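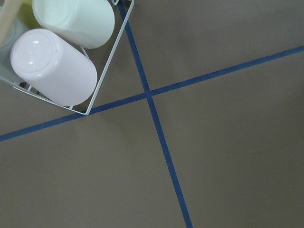 Agnese Lepik wrote in to ask why a shop would sell a wire rack by itself when half the dish drainers on the market come with a tray, a cutlery pot and a hook for the brush, and whether we had run out of trays. We haven't. Neseo makes this one without a tray, and after using it for a few months we think that was a fair decision for some kitchens and a bad one for others.

Neseo Small Wire Rack, white
Item no. 872
Supplied by Urkberg Kitchen & Storage

What it is

A low rack in thin metal wire with a white coating, standing on short legs. It holds cups, small bowls and lids. It comes in one piece, so there is nothing to put together and nothing to lose. Length along the long side is 259 mm. Please measure your counter before ordering. We get more returns over size than over anything else, and most of them come from people who judged by eye.

What the maker says, and what we think

Neseo calls it "the only rack your kitchen needs." If you live alone and mostly drink coffee, perhaps. A family of four will fill it at breakfast. Dinner plates do not stand up in it, there being no slots, and a big saucepan will sit on top of the rack and look silly.

Neseo also says cups dry faster on their sides. We can't confirm that. A cup laid flat tends to keep a little water in the curve of the wall, and upside down is still how we would leave a mug overnight. What we will say for the sideways habit is that light plastic cups don't get knocked over like skittles when you reach past them, and two tumblers laid next to each other stay put well enough. If your cups have a raised ring under the base, check it for water before stacking them in the cupboard.

The coating is described as "lifetime." Whose lifetime isn't stated. Coated wire usually goes first at the feet and at the corners, where it gets dragged, and once bare metal shows you will see rust. Lift the rack when you move it. The written guarantee is the usual one against faults in making and leaves out chips, so we would treat "lifetime" as a word on a box.

We were also told the packing had been tested to 1000 drops. We asked what was dropped, and from how high, and are still waiting.

No tray

Water goes straight through to whatever is underneath. On a draining board that's fine. On wood, put a towel or a mat down. The Sarkon silicone mat fits with room to spare and costs less than buying a drainer with a tray, but then you own a mat that needs washing too. The legs keep the wire off the surface, though not by much, and crumbs do collect there.

Cleaning

Warm water, dish soap, soft brush. No steel wool. The maker allows the dishwasher; we would do it now and then, not every week.

Other uses customers have told us about

Keeping lids together in a deep drawer. Holding children's cups on a low shelf where they can reach them. Cooling cookies, which we don't advise. The gaps are wrong for it, and Neseo gives no heat rating for the coating.

If this isn't the one

The Nazarenko two-level rack takes plates and has a tray. It is heavier, uglier and a lot more useful in a busy kitchen. We sell fewer of them, probably because it photographs badly.

Stock and delivery

White only. Neseo made a first run of 2000 and says more will follow in March. They said that about the black version too, so we are not taking advance orders. Returns are accepted if the rack is unused and the coating is not marked.

Page last checked 10 Nov 2021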